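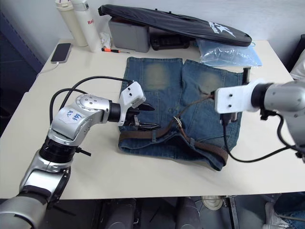

The belt ate my gripper, and I have never learned so much from one bad grab!

Some background for anyone new to the blog. Since June I've been getting a pair of arms to fold clothes, using a planner I call Skoneo and a set of Diren grippers that I bought after months of dithering (1,199 dollars for the two, gulp). Shirts went well. Towels went very well. So I got cocky and moved on to jeans, and then to jeans with the belt still in them, which is how they come off the bedroom floor in my house and probably in yours.

Run 573 was the one. The left arm went in for a pinch at the waistband, closed, and started its lift. Only it had hold of the belt as well as the denim, and a belt threaded through its loops does not behave like cloth at all. It slid a little, went tight, and then the whole pair of jeans came up as one heavy lump. The right arm was still pulling its own corner the other way, because as far as Skoneo knew everything was fine. The force reading on the left wrist climbed and climbed, the arms had a short tug of war over my pants, and then I hit the stop button.

And the stop worked! Both arms froze right there. What I hadn't thought through was what "stop" meant for the fingers. My setup holds the last grip on a stop, which is lovely if you're carrying a mug and lousy if you're pulling on something. So now I had two motionless arms, a belt stretched between them like a bowstring, and a strong urge to reach in and unhook it by hand.

I did not reach in. I want that on the record, because two years ago I would have. I backed off, put the left arm in its slow mode and eased it toward the right one until the belt went slack, and only then opened the fingers. 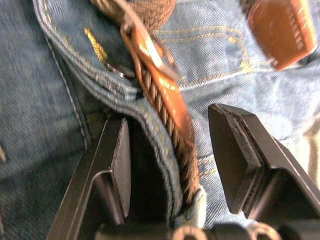
Okonkwo wrote in the comments on my last post that holding the grip on a stop is still the right default, and that the thing to fix is the pull: cap the force between the two arms, and make the cap low enough that a stop never leaves anything loaded in the first place.

I've been chewing on that ever since, and I think it's dead on. I had a limit on each arm by itself but no limit on the pair. Each one was behaving perfectly politely on its own terms while the two of them together were stretching a belt.

So, the new rules. Skoneo now compares the two wrist readings on every cycle, and if they're pulling against each other for longer than 400 milliseconds, both arms move inward a little and wait for me. There's also a tug test: after any pinch, the arm lifts a tiny bit and checks the load before committing to the real lift. Cloth passes. Cloth plus belt should flunk, loudly.

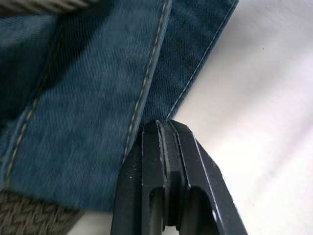
I also went back through the log and found the same fault hiding in 31 earlier runs, all much milder. The force bump was sitting there in the plots, and I'd written it off as noise from the cables. That stings a bit, but wow, what a useful thing to find! I'd been tuning around a real problem for weeks.

The next job is teaching it to pick a spot well away from the belt, down on a leg seam where there's only fabric to hold. I'm trying the Stovent edge finder for that. It's slow on dark denim and gets muddled where two layers overlap, but on a single clean edge it's a joy to watch.

If you run two arms on anything stretchy or strappy, please go and check what your stop button does to your grip. Do it with an old dish towel and the speed turned way down. And if you already have a pair limit that works well, tell me what threshold you settled on, because mine still trips on heavy towels.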